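### 4.2 Fee drag in feeder structures

The case for the feeder fund rests on a claim that is repeated more often than it is tested: that pooling small investors through a second vehicle costs them little. We doubt it. Of the managers in our sample, Zoretti and Skelora both publish a headline fee for the master fund and leave the feeder's own charges to a side document. An investor who reads only the first will understate the yearly cost by up to 40 basis points.

Plollura's offering is more open, but its favourable result depends on a holding period of 10 years. Few investors in closed feeders stay that long when a secondary buyer turns up. We reran the figures with earlier exits and most of the claimed tax benefit went to paying set-up costs. The labour of filing in two places was left out of the manager's model altogether.

The industrial automation holdings, which make up 75 per cent of the Ackah portfolio by value, raise a separate problem. They are priced by the manager once a year, in November, and the feeder's fee is charged on that price.

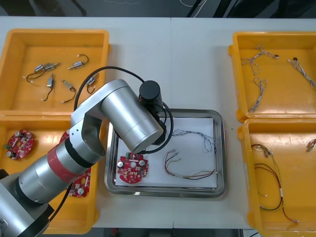

**Figure 3.** Robot arm over a work table with bins and a steel tray.

Ackah replied in writing that an outside valuer reviews each price before any fee is taken, and that our reading of the feeder's charges was too harsh. We asked for the valuer's terms of engagement and were sent a summary. It does not say who may overrule the valuer, so we have kept the fee estimate as it stands.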